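The robots at work, part two (the lunch line)

2025-01-22

So a bunch of you asked for an update after my last post about the kitchen, and I kept putting it off, mostly because I've been coming home and going straight to the couch. But the new stations have been running since September, I've had time to get over my first reaction (which was grumpy, go back and read it if you want a laugh), and I think I can be fair now.

Quick catch-up if you're new. I work at Prosau, in the big kitchen out by the rail yard. We put together boxed meals and snack trays for offices and a couple of hospitals. I'm on assembly, which means I stand at a table and put food on things. I've done it for years and I'm fast, if I may say so. The food comes over from the cooks and the bakery side, we plate it, box it, label it, and it goes out the door to the vans.

Last year the company signed up with an outfit called Lurkari for two-armed stations that do some of the plating. They come with a software package named Flulley, and that's what all of us call the whole thing now. "Flulley's down." "Flulley's got the rolls today." The Lurkari people hate this and keep saying "the station," but they lost that fight in the first week.

We have 4 of them. They took over the spots where 3 of us used to stand on the early shift, and I know what you're thinking, so let me get to that part first. No one was let go. Two people moved to packing and one moved to the new job, which I'll explain in a minute. But one of the two who moved to packing left before Christmas, because packing is heavier and her back wasn't having it, and she didn't get replaced. So was that a layoff? On paper it wasn't. I still think about it when I walk past the coat hooks.

What changed for me is the pace, and it's a strange thing to get used to. On a human line you speed up when the orders pile up and you slow down and gab when they don't. Flulley does the same speed all morning. It's slower than me on any one tray, by a lot! I could plate a dessert and go get coffee in the time it takes to make up its mind about a muffin. But it's there at five in the morning and it doesn't drift off at ten-thirty the way I do. Our table on a good shift this month did 382 trays with the stations and two of us, and on a bad one we did 155, when one of the arms kept faulting and we spent half the morning waiting on a reset. The bad shifts are really bad. That's something the sales guy skipped over.

The new job is the one I want to talk about, since it ended up being mine. It's called "line trainer," which sounds fancy and came with a raise I'd describe as polite. When the menu changes, somebody has to work out how the new items should go and check the setup before it reaches the actual food. Angus Shearer, our shift lead, picked me because I complain the most specifically. His words! He said everybody else told him "it's bad" and I told him it was bad at round things with soft tops.

So now two afternoons a week I sit in the little office behind dry storage with Ajith Kotian from Lurkari, and we go through new items on the computer before anybody tries them out on the floor. I figured I'd be useless at this. I can barely work my own phone. But it's mostly looking at a table on a monitor and saying what's wrong with it, and I've been looking at tables for a living since before Ajith could drive. The first day I told him he'd put things way too far apart for how we work, and he said that was on purpose, they start with plenty of room and squeeze it in later. Fine. I still told him no tray of ours ever looked like that.

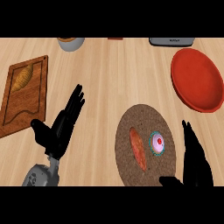

Frosting is my big issue, if you want to know. You can pick up a bread roll pretty much any old way and it'll forgive you. A cupcake you have to take low, by the paper, and you can't pinch or the paper folds and then the whole thing leans. I do it without thinking. It took me most of an afternoon to explain it out loud to Ajith, and I had to go get a real one from the bakery side and show him with my own hand about a dozen times (then we ate it, so that was a good afternoon). He typed the whole time. I asked what he was writing down and he said "everything you just said about the paper." I don't know why that got to me a little, but it did.

Part of it is pride and part of it is the obvious thing. I'm teaching it the stuff I know. My sister said this to me at dinner, pretty bluntly, that I'm digging my own hole with a nicer shovel. I've gone back and forth on it. What I've landed on for now is that somebody was going to teach it, and if it's me, then at least I'm in the room when they decide how fast it runs and how close it stands to us. I got them to move the second station back a good step so people could get by with a cart. That wasn't in anybody's plan. I just said I wasn't doing another afternoon until it got moved, and Angus backed me up.

I do miss the talking. There used to be five or six of us along that table, and now there's a gap in the middle where the stations are, so I'm at one end and Strachan's at the other (yes, that's his last name, he's gone by it so long I forget he has a first one). We have to yell. The arms aren't loud but they hum, and it's right at the level where you catch half a sentence. We've started taking our break at the same time on purpose, out by the loading door, even when it's freezing.

My wrists are better, though. I have to put that in. By last summer I was wearing a brace to bed, and I haven't touched it since around Thanksgiving. So when people ask me if I'm for it or against it, I tell them to ask me about my wrists and then ask me about the coat hooks.

Next up is the spring menu, and there's a layered trifle thing on it in a little cup. I've already told Ajith to block out the whole week.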